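3.2 Aufbau und Pflege des Handgreifers an der Zelle Nuseto

Die Zelle Nuseto ist die kleinste unserer Aufnahmestationen und zugleich diejenige, an der wir über Wartung am meisten gelernt haben. Sie besteht aus einem Tisch mit heller Arbeitsfläche, dem handgeführten Zweifingergreifer mit eigener Kamera und einem Satz von 14 Alltagsobjekten, die gegriffen, gedreht, geschaltet und wieder abgelegt werden. Der Greifer hat keinen eigenen Antrieb für die Bewegung im Raum, der Mensch führt ihn. Gerade deshalb hängt die Qualität der Daten so stark an zwei Dingen, die in der Literatur gern in einer Fußnote verschwinden: an der Lage der Finger im Kamerabild und am Zustand der Unterlage.

Für die Einrichtung verwenden wir ein Referenzobjekt, dessen Geometrie sich im Laufe der Arbeit nicht ändert und das trotzdem genügend Struktur für eine Sichtprüfung bietet. Nach mehreren Versuchen mit gedruckten Mustern sind wir bei einer weißen Steckdosenleiste geblieben (Abb. 4a). Ein rundes Tastfeld, eine kleine rote Anzeige daneben und weiter unten eine Dose mit schräg stehenden Schlitzen liefern auf engem Raum sehr unterschiedliche Kanten, und das auf einer Fläche, die selbst fast keinen Kontrast hat. Ein dankbareres Prüfobjekt haben wir bis heute nicht gefunden!
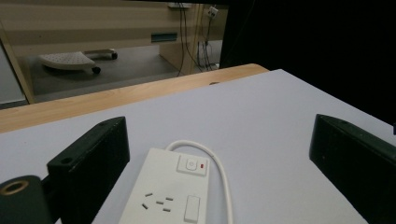 Die Einrichtung selbst dauert keine 80 Sekunden, wenn man sie einmal verinnerlicht hat. Zuerst werden die Finger ganz geöffnet und die Schrauben von Hand auf festen Sitz geprüft. Danach wird der Greifer über das Referenzobjekt geführt, bis dessen Längsachse ungefähr mittig zwischen den Fingern verläuft, und in dieser Haltung wird ein Standbild gespeichert. Die Software Jundell legt das Bild über die Referenz des Vortags und meldet die Abweichung der beiden Fingerspitzen in Pixeln. Liegt sie über dem Schwellwert, wird der betroffene Finger gelöst, neu angelegt und wieder verschraubt. In der gesamten Messreihe mit 856 Aufnahmen war das erfreulich selten nötig, meist nach einem Fingerwechsel.

Deutlich mehr Aufmerksamkeit verlangt die Unterlage. Abb. 4b gibt den Blick bei geöffneten Fingern und leerem Greifraum wieder, während die Steckdosenleiste oben links auf der Fläche liegt. Auf dem Weiß sind kleine rötlich-braune Partikel zu erkennen, eine Gruppe davon dicht neben dem linken Finger. So unscheinbar sie wirken, für die Merkmalsverfolgung sind sie ein Ereignis: Auf einer nahezu strukturlosen Fläche zieht jeder dunkle Punkt Merkmale an, und wenn er beim nächsten Griff verschoben wird, wandert ein Teil der geschätzten Kamerabahn mit. Auch die Finger selbst gehören in den Pflegeplan. Ihre Kanten zeigen bereits leichten Abrieb, der sich als hellere grüne Linie vom dunklen Material abhebt – für die Funktion unerheblich, für eine Segmentierung nach Farbe aber durchaus spürbar.

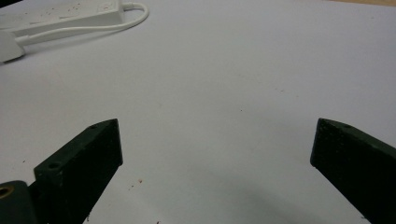

Hường Dương wandte bei der internen Durchsicht dieses Abschnitts ein, man solle die Unterlage vor jeder Aufnahme reinigen und den Schwellwert für die Finger dafür großzügiger wählen; eine saubere Fläche bringe mehr als ein letzter Pixel Genauigkeit an der Spitze. Der Vorschlag hat uns sofort überzeugt, und wir haben ihn im April in den Ablauf übernommen. Seitdem wird die Fläche mit einem trockenen, fusselfreien Tuch stets in dieselbe Richtung abgewischt, vom Greifer weg. Feuchte Tücher haben wir wieder verworfen, da sie auf Papierunterlagen Wellen hinterlassen, die unter flachem Licht als Streifen erscheinen.

Offen bleibt die Frage des Schattens. Greifer und Hand werfen bei Licht von oben einen weichen Schatten zwischen die Finger, also genau dorthin, wo gegriffen wird. Afshin Dehghan und Phong Tô erproben derzeit eine zweite, seitliche Leuchte; die ersten Vergleichsaufnahmen werten wir in Abschnitt 4.1 aus.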